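Does Table Oil Really Keep Out Coffee? A Term Project on Finishes for Light Wood

Project report, Materials and Everyday Things, second year

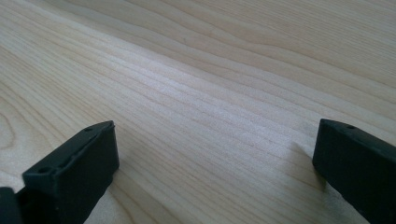 Why would anyone oil a table when varnish is right there on the same shelf, was the first thing my lab partner wanted to know, and they weren't wrong to ask, seeing as varnish is cheaper and you only have to do it once or twice. I didn't have a good answer in February. I have a sort of answer now, and it's the rest of this report.

Some background. I live in a shared apartment in Multport, and our kitchen table has been through a lot. Coffee rings, a turmeric incident, one long pale mark from a hot baking sheet. When we had to pick a topic I wanted one where I could use the result at home, so I picked stains. My first plan was to compare every finish the hardware store sells, which my instructor crossed out with a red pen (fair!). We settled on three finishes and bare wood as the control, on one kind of wood.

The wood was maple. I got it from Laur, the lumber yard behind the train station, where they let students dig through the offcuts bin. Maple is a nice choice for this because it's light and close-grained, so stains show up well and don't vanish into big open pores the way they might in oak. The downside is that it's hard and takes oil slowly, and if you sand it too fine it takes even less. I stopped at 180 grit on everything. One of the books I used says to go to 220 for tabletops, but the can of oil said 150, so I split the difference and stuck with it.

The finishes were a hardwax oil from Prullholm, a water-based varnish called Trustuvard Clear, and plain boiled linseed oil out of a tin my aunt had in her garage. I know the last one isn't very scientific. The tin had been opened before and I can't say how old it was. I kept it in because linseed is what people used for ages, and I was curious how it would hold up.

How I did it

I cut the boards into tiles about as long as my hand and finished 200 of them, 50 for each group, counting the bare ones as a group. Cutting was the easy part. Finishing took three weekends! The linseed stayed tacky for days and picked up dust from everywhere, and I had to throw out a few and redo them. The varnish dried so fast that I got brush marks on my first batch, and those had to be sanded back too. Everything then sat for three weeks on shelves in the workshop so it could cure.

If you're doing anything with linseed, please read the part on the tin about rags. They can heat up by themselves and catch fire when they're balled up. I hung mine outside flat over a railing until they were stiff.

For staining I used black coffee, red wine, beet juice, mustard, olive oil and plain water. Each tile got a small drop of each one from a pipette, in the same order, and I left the drops for an hour before blotting and wiping with a damp cloth. Six drops on 200 tiles makes 1,200 spots, and I repeated 143 where the drop had run into its neighbor or I'd bumped the tile, so the full sheet has 1,343 rows in it. Typing them all in was the worst evening of the semester.

I scored every spot from zero (can't see it) to four (as dark as on bare wood). To make it fairer, a roommate scored them too, with the labels covered up. We disagreed more than I expected, mostly about the mustard. Where we were one point apart I took the average, and where we were further apart we looked again together under the desk lamp.

What came out

Varnish won on stains, easily. Most of the coffee, wine and beet spots on the Trustuvard tiles scored zero, and water did nothing at all. Mustard was the only thing that left a mark on more than a few of them, a faint yellow that faded after a week on the windowsill. I'd like to know why it faded. Turmeric color is supposed to break down in light, so that's my guess, but I didn't test it.

The hardwax oil was in the middle and closer to the varnish than I'd figured. Coffee was fine. Red wine left a grayish shadow on lots of tiles, and the beet juice was pretty hit or miss. Some tiles looked brand new and the one next to it had a pink dot. I think my coats were uneven, which is on me and not on the oil.

Linseed did badly. It was better than bare wood for water and olive oil and hardly better for anything else. It also turned the maple a lot yellower before I'd put a single drop on it, so judging the mustard was almost impossible. I left the mustard scores for linseed in the table but I wouldn't lean on them.

On bare maple everything left a mark, even the water, which raised the grain so you could feel a little rough circle with your fingertip.

The second test was repair, and I'm glad my instructor pushed me to add it. I took ten tiles from each finished group, scratched them with a fork, and tried to fix them. On the oiled tiles you sand the spot a bit, rub more oil in, wait, and it's gone or close to it. On the varnished ones I got a dull patch with a visible edge every single time, and the only thing that helped was sanding the whole tile down and starting over. On a tile that's ten minutes of work. On a table that's your whole Saturday plus somewhere else to eat.

So that's my sort of answer to the question at the start. If you want to spill and forget, varnish. If your household uses forks like mine does, I'd take the hardwax oil and live with a wine shadow now and then.

What I'd change

An hour is too short. At home the ring that ruins your day is the one that sat there overnight. I'd also do fewer tiles, use a real color meter if I could borrow one, and buy fresh linseed. I never tested heat either, and the pale mark from the baking sheet was half the reason I started all this. The trouble was that I couldn't find a way to put the same heat on every tile with what we had. A friend suggested mugs filled from the same kettle, and that might work if you're quick.

I'd also weigh the tiles before and after oiling. I have no idea how much oil went into each one, and I suspect that explains the beet juice.

The kitchen table got sanded at the start of summer and now has three thin coats of the Prullholm oil on it. There's a coffee ring by the window already, where I put the second coat on too late at night and missed a strip.

Handed in July 2025. The full score sheet and my notes on drying times are in the course folder, second tab.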